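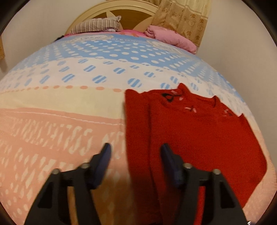

How to fold a thick jumper so it stays folded

Thin jumpers will forgive almost anything. You can roll them or fling them, and they'll come out of the drawer looking like jumpers. The fuzzy, chunky sort keeps a grudge. Fold one badly in November and you'll be wearing the crease across your chest until spring.

I came to this late. For years my method was the Pile, which lived on a chair, and when the chair filled up I sat somewhere else. Then we moved into a flat with one chest of drawers and a wardrobe you have to turn sideways to open, and the Pile had to go.

The method below takes 50 seconds once your hands know it. The first go will take longer and involve some muttering.

What you need

A jumper, clean and properly dry.
A flat surface bigger than the jumper. A bed is ideal, with the bedspread pulled tight.
A drawer or shelf. Mine is a Corer three-drawer chest, which I built myself and which leans.

You don't need a folding board. I bought one, a Volton, and it's currently keeping the draught out from behind the wardrobe. It was made for shirts, and chunky knits just slide off the hinges.

Step 1. Make the bed

Sorry. A lumpy bedspread gives you a lumpy fold, and if there's a duvet rucked up underneath you'll be chasing it all the way through. Pull the cover towards you from the foot end and smooth it out with your forearm. Stripes or bands on the cover are handy, as you can line the hem up with one and see at once if you've gone crooked.

Step 2. Lay it face down

Front to the bedspread, neck pointing away from you. Give it one shake first, holding it by the body. Holding it by the shoulders is how you get those little peaks that make you look as if you've left the hanger in.

Smooth from the middle outwards with flat hands. Don't pull. Knitting stretches, and whichever side you tug will end up longer than the other, possibly for ever.

Step 3. Fold lengthwise

Take one side and bring it in towards the centre, sleeve and all. The fold should run straight down from about halfway along the shoulder. Then lay the sleeve back down the length of the body so it doesn't stick out the other side. Do the same with the second side.

You should now have a long rectangle with both sleeves tucked on top of it. If you have a long triangle, one shoulder went in further than the other. Open it out and go again - it's quicker than trying to nudge it straight.

Step 4. Sort out the neckline

I used to skip this and it's where most of my folds went wrong. The neck and shoulders are the thickest part, and the fabric likes to bunch up there while you're busy with the sleeves. Turn the whole rectangle over and look at the top edge. If there's a bump, slide a hand inside the neck, spread your fingers and ease it flat.

Take extra care with anything that has decoration up by the neck. Bows, stitched edging, little motifs and so on will all catch on the next jumper along if they're left poking out. Lutfa Mridha, who ran the alterations counter I used to go to, told me to keep the trimmings flat and never put a crease through one. She also told me to stop washing wool at 50, so I listen to her on both.

Step 5. Fold up from the hem

Turn it face down once more. For a shelf, bring the hem up to the shoulders and stop. For a drawer, fold up in thirds, which gives you a fat little parcel that will stand on its edge. Press the air out with your palms. Don't lean on it with your whole weight, satisfying as that is, or the fuzz goes flat in patches.

Step 6. Put it away

Stand the parcels in the drawer with the folded edge up, like books. You'll see all your colours at once and you can pull one out without the rest coming with it. Leave a bit of slack. If you have to use your knee to shut the drawer, something needs to live elsewhere.

On a shelf, stack five at most, heaviest at the bottom. A really bulky one in my house weighs 410 grams on the kitchen scales, and it squashes anything put beneath it.

If it goes wrong

It keeps springing open. It's too thick for thirds. Fold it in half and give it the shelf.

There's a crease down the front. You folded to the exact middle and both edges met there. Leave a small gap next time. For now, hang it over the bath rail while someone has a shower.

It's gone bobbly where it rubs. Use a fabric comb, lightly, and give that jumper a neighbour made of cotton.

Comments

Rostislav Hrubý: I roll mine and have had no trouble. Is there a reason not to?

Reply from author: If they're thin, none at all. My thick ones came out shaped like draught excluders - but then I already had a folding board doing that job.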